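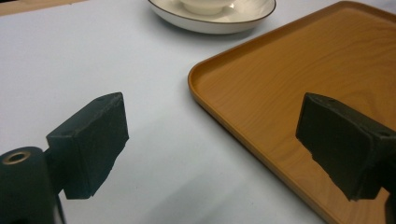 When do you retire worn gripper fingers?

Lakshmi Kamath
Hi all! I look after the hand-held grippers at our little lab in Hulcombe, and we do tabletop stuff, cups and saucers and trays mostly. Our rule sheet says to swap the fingers "when worn," and that's the whole rule. Is scuffing enough? What about a ragged lower edge? We logged 449 demos in March and I'd hate to find out half of them were done on bad fingers.

Ajith Thomas
We swap ours every 300 demos, period. Works for us.

Parvathi Ramasamy
I'd go by condition over a fixed number, but write down what condition means! Ours (I'm at Burkley) says scuffs on the flat faces are fine, any chipping that reaches the gripping face is a swap, and a loose insert in the mount means stop right away. We change both fingers together, always, and put the date in the log so whoever trains on the data can filter by it. I also run a fingertip along the lower edge before each session (gripper open, hand off the trigger, please). If it snags, I don't let it near anything glazed. One pair made it to 1,574 demos that way, and another was done after 3 days, so I really wouldn't trust a counter by itself.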